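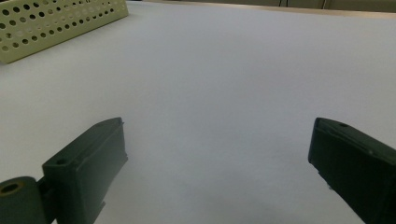 I went to the open day at Imwood expecting to be sold something, and I suppose I was, though it wasn't what I had gone in dreading. My own working life was spent at Bosier, packing small parts by hand, and when people there talked about robots they meant great orange arms behind a fence, and redundancies before December. So I was surprised to spend most of my afternoon beside a plain white table, watching a young woman teach by doing.

She had a gripper in her hand, a two-fingered thing with a camera on it, and she picked things up and put them down again, slowly and rather beautifully, the way you might show a grandchild how to ice a cake. They had 473 of these little lessons so far and wanted 1000. I had a go myself (they let anyone who asked) and managed 3 before my wrist complained!

What I keep coming back to is how much ordinary skill goes into it. You have to know how hard to squeeze, and when to let go, and packers have always known that, though our wages never showed it. If firms like Granström want machines that handle things gently, then I think they ought to be asking the people who have handled things gently for thirty years, and paying them properly for the asking.

The hall was full, roughly 300 of us I was told, and the tea was good. I should like to see the next one held in Clirnaneck, where the packers live, and on an evening when they aren't on shift.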